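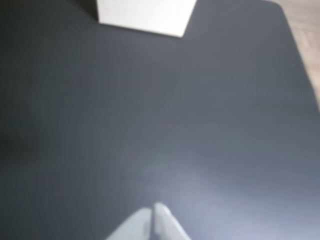
Tabletop in dark grey, white box at top

Stesel 1422 side-folding basketball frame
Made by Karnereck. Item 1422. Supplied without backboard or ring.

The Stesel 1422 is a wall-mounted steel frame for indoor basketball goals. It swings sideways against the wall when the court is needed for something else, and locks square to the court for play. It is intended for school halls, club gyms and practice courts where a ceiling-hung unit can't be fitted or where the roof steels are too high to reach.

The standard projection is 1625 mm, measured from the finished wall to the face of the backboard. Other projections are made to order and are not returnable.

Construction
The main frame is welded square tube, powder coated in white or mid grey. Hinge pins are stainless steel and run in replaceable nylon bushes. Upper and lower arms are joined by a diagonal brace, which takes most of the load when a player hangs on the ring. The brace has a threaded adjuster at the wall end so that the backboard can be set plumb after the wall plates are fixed. Allow for packing behind the plates on uneven brickwork – the adjuster corrects for plumb only and will not pull a twisted frame straight.

Folding is by hand, using the pole supplied. The latch drops into place by its own weight in both positions. A padlock eye is provided on the latch for the folded position.

Technical data
Projection, in use: 1625 mm
Depth, folded: 937 mm with full-size board fitted
Wall plate centres: 1422 mm
Frame weight: 100 kg
Folding direction: left or right, to be stated on order
Finish: white or mid grey powder coat

The wall plate centres are the source of the item number. Older frames sold as plain Stesel have narrower plates and their wall fixings can't be reused.

Backboards and rings
The hole pattern at the front of the frame accepts the Karnereck glass and acrylic boards directly. Plywood boards need the spreader bar, ordered separately. Rings bolt through the board and into the frame, so that ring loads do not pass through the glass. Both fixed and pressure-release rings can be used. If a pressure-release ring is fitted, check the release setting after the first month and again each season.

Height adjustment for junior play is available as the Skasa slide unit. It fits between the frame and the board and is operated by a removable crank. The Skasa unit adds to the projection, so the distance to the end line should be worked out again before the court is marked. It can be added later without taking the frame off the wall.

Padding for the lower edge of the board is sold by the pair and comes in black, blue or red.
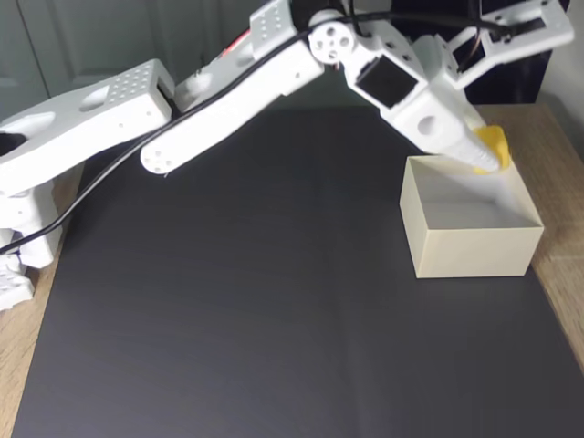 Wall requirements
The supporting wall must be solid brick, dense block or reinforced concrete. Hollow block, stud partition and timber cladding are not suitable without a separate steel support. Where the wall is in doubt, a structural engineer should look at it before an order is placed. Through-bolting with back plates is preferred wherever the far side of the wall can be reached. Resin anchors may be used in sound concrete.

Radiators, wall bars and light fittings within the swing of the board must be moved. Check the swing at full board width and not at frame width.

Fixings
Wall fixings are not included. The Chettiar fixing set covers solid brick and concrete and contains studs, nuts, washers and spreader plates, but no resin.

Maintenance
Inspect the hinge pins, latch and all bolts before each season. Grease is not needed on the nylon bushes and will collect dust. Replace bushes in full sets. Touch-up paint is available in both frame colours.

Delivery
Frames are sent on a pallet to ground level. Two people and suitable lifting gear are the minimum for unloading. Left and right versions can't be converted on site, so check the label on the upper arm before signing.

Related items
Skasa slide unit
Chettiar fixing set
Spreader bar for plywood boards
Bush set, Stesel 1422
Folding pole, spare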